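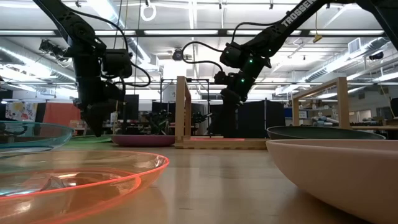 Kurirell two-arm planning software
Progress report to Ondlow, period ending 31 December 2025

1. Summary
Work packages 2 and 3 are on schedule. Work package 4 (recovery behaviour) is behind and we ask for its end date to move to March.

2. Planner
The joint planner now treats both arms as one system with a shared collision model. Previously each arm was planned in turn and the second waited for the first, which wasted time in the middle of the table. Chenxi Cao has rewritten the time scaling step so that either arm can slow down without a full replan. The rack slats are modelled as solid boxes for now - this is cautious, and rules out some grasps that would be safe.

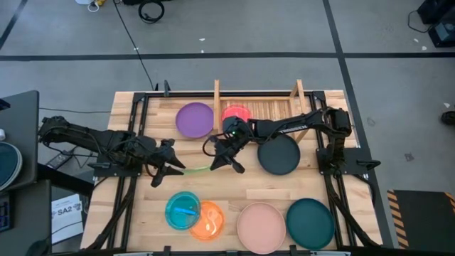

Figure 1. Both grippers at a green translucent item, with the dish rack behind.

3. Perception
Clear and translucent dishes remain the main source of error. Depth readings on them are sparse, so the pose estimate now relies on the rim outline from the colour views. Nestor Ignacio labelled 978 frames for this and the set has been passed to Otport for checking. Overlapping plates are still sometimes merged into one object.

4. Tooling
Twal, our log replay tool, can now step both arms from a single clock. Six faults were opened against it during the period and two are still open, both to do with dropped camera messages.

5. Next period
- Replace the box model of the rack with one built from slats.
- Split merged detections before grasp selection.
- Start recovery tests once the regrasp interface is frozen.

No change to the budget is requested.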